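March 17, 2019
Vidside workshop, back bench

Picked up where I left off in December, meaning I spent the first half of the evening reading my own notes and disagreeing with them.

Finger grips. The second Nilberg print is better than the first. The layer lines run the right way this time, so they flex before they snap. Broke one anyway by overtightening the clamp screw. Reprinted at 39 percent infill and went back to the hand driver. The electric one is banned from this bench, and I am the one it is banned from.

Tube task. Set a closed tube upright, close on it, lift, put it down on a mark. 12 tries with the new tips, 2 of them bad. Both bad ones were me coming in too low and nudging the tube with one finger before the other arrived. No idea yet how to teach the Karimi arm to avoid a mistake I can't avoid myself, but I suppose it will at least make it more consistently.

Two-hand version. Harder than it looks on paper, and on paper it already looked bad. With a gripper in each hand I keep moving both when I mean to move one. Going slower helps. So does putting the coffee somewhere else.

Cables. Still the worst part of the build. The white one wants to hang wherever the work is. Tried a velcro loop at the wrist – fine for small moves, then it tugs on a long reach. A longer lead is on the parts list, under the things I said I didn't need.

Logging. Undik script dropped the last 297 lines when I stopped it with ctrl-C. It now flushes on exit. Old runs are not worth rescuing, and I have stopped pretending I'll get to them.

To do
– recut the rubber for the left fingertip, it sits a hair proud
– longer cable, strain relief at both ends
– repeat the tube runs with a full tube, see if the weight changes anything
– label the spare screws (M3 and M2.5 have been sharing a jar, which explains most of last winter)
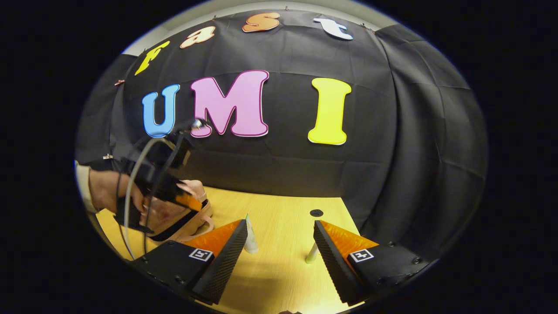

If anyone needs the bench before I'm back, the clamps can be moved, but please leave the tape marks on the floor. They're my foot positions, and I'd like to keep standing in the same wrong place until the tube runs are finished.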